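The Green Sheet

The specification for making the bed ran to 1092 words, and the author of it had left the firm before anyone thought to ask what he meant by "relaxed".

I inherited it on July 16, 2021, together with his chair and a drawer of fabric samples. Drilach made sheets, and sold them to hotels. My post was in Finishing Standards. I was to write down how a bed should look once our sheet was on it, in terms that a housekeeper could follow in a building I would never visit.

Section 1 dealt with fit. The sheet goes on from the head end. The far corners are done first, then the near ones. Any spare fabric on the long sides is folded under the mattress to the depth of a hand. Where the sheet will not stay put, clips may be used, provided that they do not mark the cloth.

Section 2 dealt with colour, and had been crossed out.

Section 3 said: "The surface shall be relaxed."

I wrote to Vitent, who did our testing, and asked whether relaxed was a property they could measure. They replied that they could measure shrinkage, tear strength and the effect of 60 washes. They could put a sheet under a lamp at a low angle and photograph the creases, and from the shadows they could work out a figure for height. They enclosed a price list. They did not have a figure for relaxed.

My own bed at that time was made to no standard. I had lived alone in the flat for two years and slept on the left, and the right side kept its folds from the airing cupboard until the next wash. I measured one of these folds with a steel rule. It was three millimetres high. I recorded the figure and did not know which column to put it in.

The order that mattered was from Varma, a hotel group with 3000 beds. They wanted the sage green. They also wanted the standard, as an appendix to the contract, and they wanted it by August. Their buyer had underlined Section 3 and written a question mark beside it.

I made the bed in the sample room 11 times. Tight, it looked like a table. With the sides let out it looked as though somebody had been ill in it. I tried ironing the sheet in place and tried dropping it from a step stool. I varied one thing at a time and kept notes. On the last attempt I pulled the sheet over, fixed the clips and sat down on the edge to write up the result. I must have lain back. When I woke, the lights in the corridor had gone over to their night setting, and the sheet had taken up a set of low wrinkles that ran out from where I had been.

I got up and looked at it for some time. Then I wrote Section 3 again from the beginning.

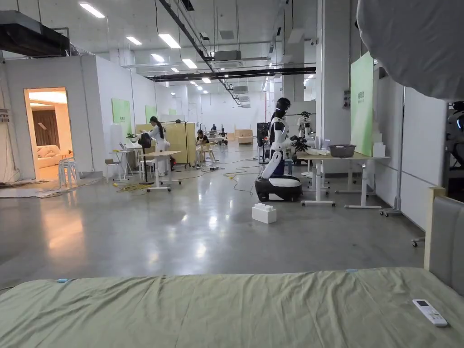
Section 3, as issued

3.1 The sheet shall be fitted according to Section 1. Clips, where used, shall sit along the edge.

3.2 The surface shall be smoothed once with the flat of the hand, from the head end towards the foot. It shall not be smoothed a second time.

3.3 Wrinkles are permitted. They shall not be arranged.

3.4 A remote control, if supplied, may be left on the sheet. It need not be set square to the edge of the bed.

3.5 The person making the bed shall stand back and consider whether they would be willing to lie down on it. If they would not, the sheet shall be removed and the procedure repeated from 1.1.

Varma accepted 3.1 to 3.4 without comment. On 3.5 they asked how compliance would be shown. I answered that it would be shown by the signature of the person who had made the bed -- there was a box for it on the form already, beside the room number. They thought about this for nine days and then placed the first part of the order, 700 sheets, all in the green.

Vitent sent an invoice for the letter.

A faulty sheet from the first run came home with me under the staff scheme. It had a pulled thread near one hem and was otherwise sound. I fitted it from the head end, far corners first, and smoothed it once. That night I slept in the middle. In the morning I took the steel rule out of the bedside drawer and put it back in my work bag.

Lumus, who make towels, have since asked whether I would look at their Section 5. It concerns folding, and the word they are having trouble with is "generous".

Contact the editors | © 2021 the author. All rights reserved. | Back to top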